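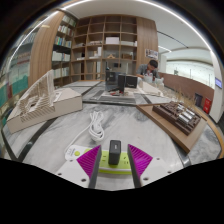 My brother-in-law Ignacio swore the Claron could do any chore in the house, so I bet him 20 bucks it couldn't unplug a phone charger. Easy money, I figured!

"Pull the black one," I told it.

It thought it over for 16 seconds (I had time to butter toast). Then it asked, very politely, whether I meant the adapter or the whole power strip.

"The adapter!"

"Your phone is at 48 percent," it said. "Are you sure?"

Well, now I wasn't. I checked the phone, and Ignacio put his hand out for the money.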